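Stultside Residents' Help Board
Household and Laundry

Printed fabric bag will not stay open or upright when filling
Posted by Catinca Ene, 18th April

I would be grateful for advice on small gathered fabric bags. Our playgroup in Goden keeps its small items in them, one bag per child, and members are expected to fill and close the bags before collection. The cotton is soft and unlined. When a bag is set down it folds in on itself, and items catch in the creases before they reach the bottom. Ironing has made no difference. Is there an accepted method, or should the bags be replaced? Replacement would come to 1,505 for the full order, and the group would prefer to avoid that expense.

Hanna Krawczyk
Replacement should not be necessary. Please try the following before placing any order.

Turn the top edge outward by the width of four fingers, so that it forms a cuff. The doubled fabric holds the mouth open while the first items go in. Place the heaviest item at the bottom and press it down into the base – a bag with some weight in it is far less likely to fold over. Turn the cuff back up when the bag is nearly full, then gather the opening from both sides at once. Gathering from one side only pulls the contents across and the bag leans.

Light spray starch is also acceptable on cotton. It washes out, and must be applied again after each wash.

Fuad Wolde
We had the same trouble at Pickering and bought boxes in July. No complaints.

Osaze Babalola
I support the advice on gathering from both sides. Work on a clear table at waist height, and leave any loose end of fabric hanging toward you so that it is not trapped under the bag. A bag does not need to be smooth to stand.

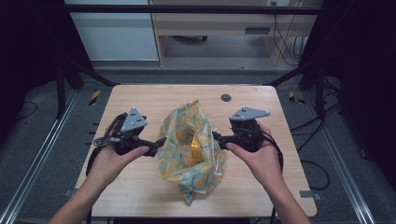 Floral print bag standing with the top gathered, yellow item inside.

The creases in the cloth may be left alone. If the bags still fall over when filled, cut a circle of thick felt for the base of each one. Clostel sells felt by the sheet, and one sheet was enough for 8 of our bags. Remove the circles before washing.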